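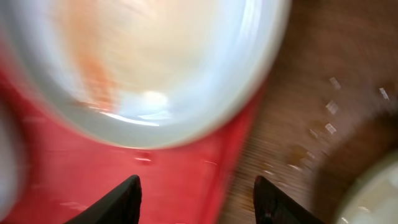 Tips for keeping a collection of TV series discs and tapes

Store discs upright in their cases, at 13 to 14 degrees if the room allows. Box sets with cardboard sleeves, such as the Zelevum seasons, scratch easily. Move the discs to plain hard cases and keep the sleeve flat behind them.
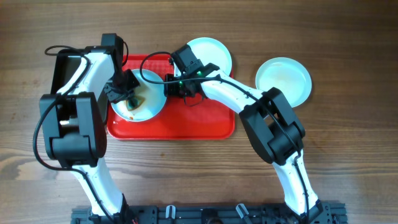
Wipe a marked disc from the hub straight out to the rim with a damp microfibre cloth – never in circles. Leave it to dry before playing.

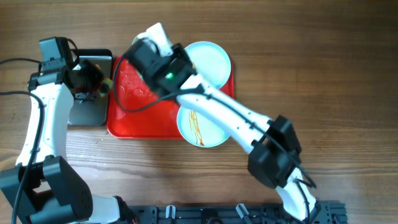 How often should old video tapes be wound?

Once every 6 months, fully forward and fully back, in a machine with clean heads.

Label the spine of each tape, keeping the label clear of the flap.
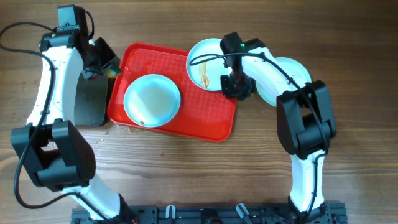 Episode guides printed on thin paper, the Dresarmont ones included, keep best in polyester pockets. Take out staples first. Rust spreads to the facing page.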